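About Us

Adlow began with a refrigerator. Dinesh Nishad was moving out of a shared apartment in April and had a perfectly good fridge nobody wanted, one door shelf missing and a rack that wouldn't stay on its clips. Zoi Ververidis had the tools and a free afternoon, and by dinner it was running in her front hall with a pitcher of lemonade inside. They did another one the next month, then a table, and then the neighbors started calling!

We are now a small school of home skills on the second floor of the old Munamport building. Five of us teach. We show people how to look after the ordinary things they live with: how to clean a door gasket so it seals again, how to level a table, how to set up a kitchen in a room that was never meant to have one, how to pack a shelf so you can find the rice.

Our courses

Kitchen Basics is where most people start. You'll empty a refrigerator, take out the racks, wash everything, and put it all back in an order that makes sense for how you eat. It sounds dull and it really isn't -- people get very passionate about where the mustard goes.

Tables and Surfaces is Thijs Coppens's course. He'll talk about wood grain for as long as you let him, and you should let him. Bring a chair or a small table from home if you can carry it up the stairs (the elevator is slow but it does work).

The Butkienė Sessions are named for our first landlady, who taught half of us to fold a sheet. They cover laundry, linens and closets, and they fill up fast.

Arik is our lending shelf. It holds 1151 items at the moment, from egg cups to a carpet beater, and any student can borrow from it for the length of a course. Océane Kennedy keeps the list and loves a good donation, so please write to her before you throw out that odd lid.

Who comes

All kinds of people! Students in their first apartment, new parents, couples putting two kitchens into one, a retired sea captain who wanted to learn to iron. Kristaps Grīnberga came as a student, took every course twice, and now teaches the refrigerator class himself. You don't need any experience. Wear something you can roll the sleeves up on.

Visit us

Our next open house is Sep 27, 2026. The doors open at 10, there will be soup, and you can try a bit of every course before you sign up. A full course costs $200, tools and lunch included.

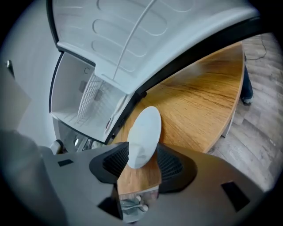
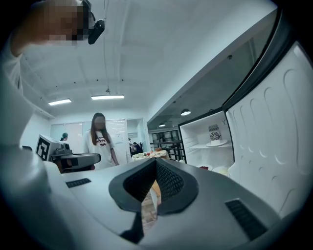
First, the open fridge and a wooden tabletop; second, the room with its round table and shelving.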